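5.3 Early closing on thin objects

The most frequent failure in the Bremwood trials was not a missed detection. In 37 of the 1,485 grasp attempts the fingers were already closed before they reached the height of the object, and the controller still reported a normal approach. We call this early closing. It happened mainly with thin objects on a bare floor, such as pens, spoons and eyeglasses.

Bastian Tiedemann went through the logs of all 37 cases by hand. In 27 of them the depth value under the fingertips jumped upward during the last part of the descent. The controller took this jump for contact height and sent the close command. After that, the arm continued to move down, as the motion planner does not receive the finger state. The closed fingers then work like a blunt stick, and a fragile object can be pushed against the floor or scratched.

We see this as a safety matter for the objects and also for the person who owns them. A force limit exists in the Haberkorn wrist unit, but it was set for boxes and bottles and is too high for a lens or a thin temple arm. Driss Zaki lowered the limit in June — this reduced the pressing, but it did not remove the wrong close command itself.

Figure 7 shows the fingertips close together at a pair of eyeglasses on a pine floor. The image has strong motion blur, and the thin metallic frame is hard to separate from the wood grain.

Figure 7. Gripper and eyeglasses on the wooden floor.
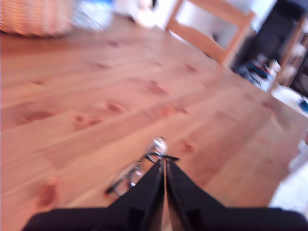
5.4 Changes to the close command

The close command now needs 2 conditions. The depth value must be stable over several readings, and the planner must confirm that the downward motion has stopped. If one of them is missing, the arm goes back up and waits for the operator.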